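How to trace who funds a think tank or advocacy group

Last updated 2nd January

A report lands in the news, a columnist quotes it, and the group behind it has a name that could mean anything. Before you share it or argue against it, you can usually find out a fair amount about who runs the group and who pays for it. Most of the work can be done from a kitchen table, for free, in an evening.

This page covers groups based in the United States. The steps are similar elsewhere, but the records have different names.

Step 1. Get the legal name

The name on the website is often a trading name or the name of a project. Scroll to the bottom of the site and read the small print, the privacy policy and the donation page. The donation page is the best of these. Look for wording such as "a project of" or "fiscally sponsored by." If you see it, the group you are looking at may not file anything under its own name, and you need to search for the sponsor instead.

When I was looking into the Tovside Forum, the site gave no legal name anywhere except on the receipt page for donations. Its parent was listed there as Triko Civic Fund. Every useful record was under the second name.

Write down the exact spelling, the state, and the tax ID number if it is given.

Step 2. Pull the tax filings

Most tax-exempt groups have to file a yearly return called a Form 990. These are public. You can search for them on the IRS website, and several free sites keep copies that are easier to read. Download at least three years, so you can see what changed.

Start with these parts:

Page 1, for total income and spending.
Part VII, for directors, officers and the highest paid staff.
Schedule I, for grants the group made to other groups in this country.
Schedule R, for related organizations.

You will probably not find the donors. Schedule B lists large contributors, but for most groups the names are removed from the public copy. Don't waste time looking for an uncensored one.

Step 3. Work backward from the givers

Private foundations file a different return, the 990-PF, and they must list the grants they pay out. So instead of asking who gave money to the group, search the full text of foundation filings for the group's legal name.

Try short versions of the name too. Foundations misspell things. One filing I went through ran to 168 pages, and the grant I wanted was under "Tricko Civic." Searching for the street address found it.

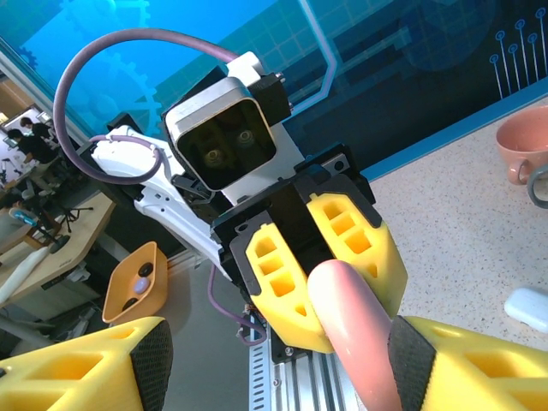
Keep a simple spreadsheet as you go. Use one row per grant, with columns for the giver, the receiver, the year, the amount, the stated purpose and a link to the filing. Add the page number. You will not remember it later.

Step 4. Check the people

Take the names from Part VII and search for each of them with the word "director" or "trustee." Look at state business registries as well. People who sit on several boards are common, and an overlap alone proves very little. What you want to know is whether the overlap lines up with money or shared work: a grant between the two groups, a joint report, the same office address.

Be careful with common names. Match on at least 2 other details, such as a city and a past employer, before you decide that two records are the same person.

Step 5. Look at old versions of the site

Put the group's web address into a web archive and look at the staff and "about" pages from earlier years. Names and partners get dropped over time. The Chatzigeorgiou Institute listed Zemier Partners as a supporter until one September, and the page was then replaced with a general thank-you to donors. Save your own copy of anything you plan to cite.

A missing name does not mean something was hidden. Sites get redesigned. Report what the page said and when, and leave it there.

Step 6. Keep amounts in proportion

A grant of $1,000 to a group with a budget in the millions is not control. Work out each grant as a share of that year's income and put the share in your spreadsheet. If one giver supplies almost 168 thousand dollars out of 200 thousand, say so with both figures.

Step 7. Ask the group

Send a short email with specific questions. Name the filing, the year and the amount, and give them a deadline of several working days. If they answer, quote the answer fairly. If they don't, say that you asked.

Common mistakes

Mixing up the fiscal year and the calendar year. The dates are at the top of page 1.
Counting the same grant twice when it passes through a sponsor.
Treating a donor-advised fund as the original giver.
Citing a blog post that cites the filing. Go and read the filing.

Corrections and broken links can be sent to Tarek Qaisi through the contact form.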